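Week 5: Counter space and the "work triangle"

The reading for this week (the Deneck chapter, scanned, sorry about page 94) says a kitchen works when sink, stove and fridge sit the right distance apart. I don't buy it, or not as a full account. Most of the trouble in a small kitchen happens on the counter, and the chapter gives the counter 2 paragraphs.

Deneck's rule is that anything used daily may live on the counter. Ask people what they use daily and they will list almost everything they own. Look at where things end up, with the cutting board as your starting point.
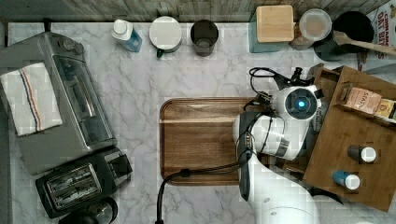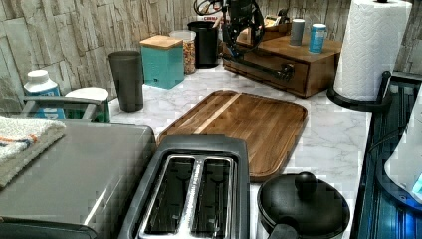
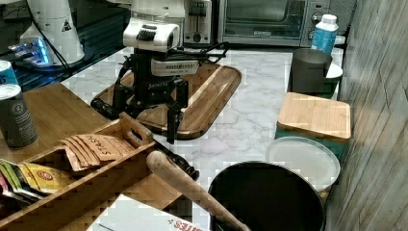
Josué Trindade's objection in seminar was that storage boxes solve this. Do they? A box with a lid gets a second thing put on the lid, and then the box is a shelf you can't open. I would want to see somebody cook a full meal before I believed in any organizer.

Also be wary of "zones." A toaster and a toaster oven do overlapping jobs, and calling the pair a breakfast zone doesn't give you back the space they sit on.

For next time: draw your own counter from above, to scale, at 5 in the afternoon, before you tidy. Mark what you would have to move to roll out dough. Bring the drawing even if it's ugly. Rugemalira, sections 2 and 5, is optional and a bit too pleased with drawer dividers.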